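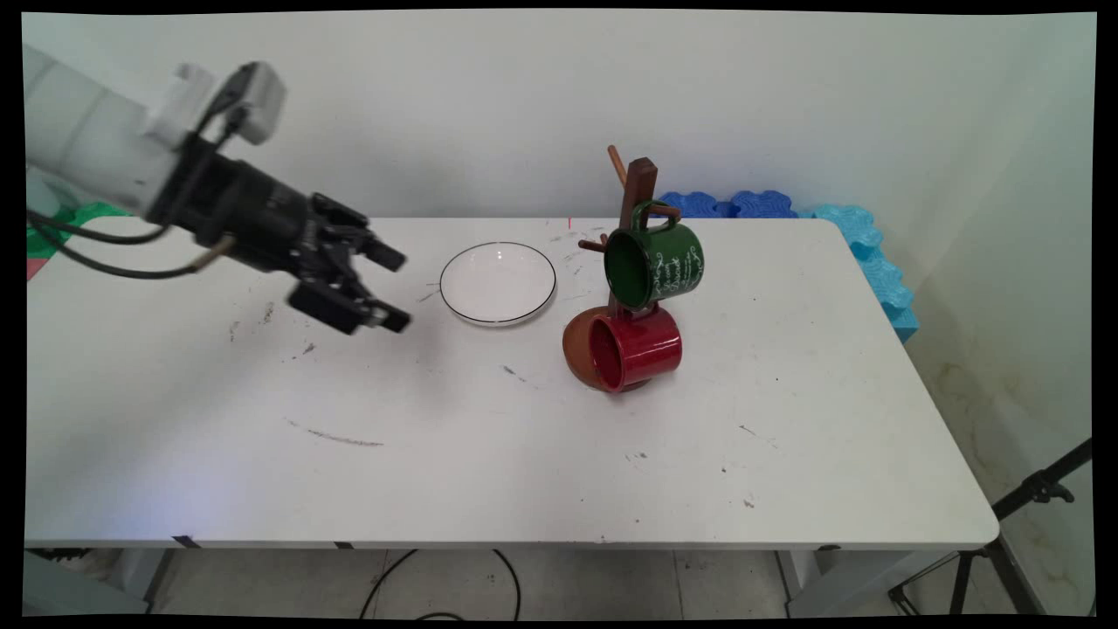

Orden y cuidado de la vajilla en los espacios comunes

La Residencia Tadurby ha actualizado las indicaciones relativas al uso de la vajilla compartida en las salas de descanso y en los comedores de planta. Las nuevas pautas, aprobadas por la Dirección de Servicios Generales con fecha 2024-02-08, sustituyen a la nota interna anterior y se aplican tanto a residentes como a personal y visitantes.

El inventario realizado al cierre del ejercicio registró 1,116 piezas en circulación, entre platos, tazas, cuencos y vasos. La mayor parte de las bajas corresponde a tazas con el asa rota o el borde desportillado. Según el informe elaborado por Gilang Lumbantobing, responsable de Servicios Generales, casi 23 de cada cien tazas retiradas se habían guardado apiladas unas dentro de otras, práctica que queda desaconsejada en todas las plantas.

Para el almacenamiento de las tazas se mantiene el uso de los colgadores de madera con poste central y brazos cortos. Cada taza debe suspenderse por el asa, con el brazo introducido por completo, y comprobarse que no roza con la contigua. Los brazos superiores se reservan a las tazas esmaltadas. Las de loza se colocarán en los brazos inferiores, donde una eventual caída tiene menor recorrido. Las tazas que no queden colgadas no deben dejarse tumbadas junto a la base; si el colgador está completo, se depositarán boca abajo en la bandeja del armario.

Los platos llanos se guardarán en el estante inferior, en pilas separadas por diámetro. Se ruega no mezclar los platos blancos con filete negro con los de servicio general, al formar parte de la serie Grecu, cuya reposición se solicita por separado. Las piezas esmaltadas con golpes que dejen el metal al descubierto se entregarán en la oficina de planta para su retirada.

En lo que respecta a las mesas, el personal de limpieza ha señalado la presencia de marcas oscuras y rozaduras en los tableros blancos. Se recuerda que las piezas deben levantarse para cambiarlas de lugar y que no está permitido arrastrar sobre el tablero los colgadores ni las bandejas. Para las marcas superficiales se dispone del limpiador Firnov, que se aplica con paño suave y se aclara con agua. Queda excluido el uso de estropajos metálicos. Las marcas que persistan se anotarán en la hoja de incidencias de la sala.

La reposición de vajilla se efectuará en marzo. El proveedor Wuder entregará las piezas en el almacén general, desde donde se distribuirán a las 19 salas incluidas en el plan. Tetsuya Mizuno, encargado del almacén, atenderá las solicitudes adicionales, que deberán indicar la planta, el tipo de pieza y la cantidad requerida. Cada sala podrá solicitar un máximo de dos colgadores.

Las tazas de uso personal podrán permanecer en los espacios comunes siempre que lleven el nombre o el número de habitación en la base. Las que carezcan de identificación pasarán a formar parte de la vajilla compartida.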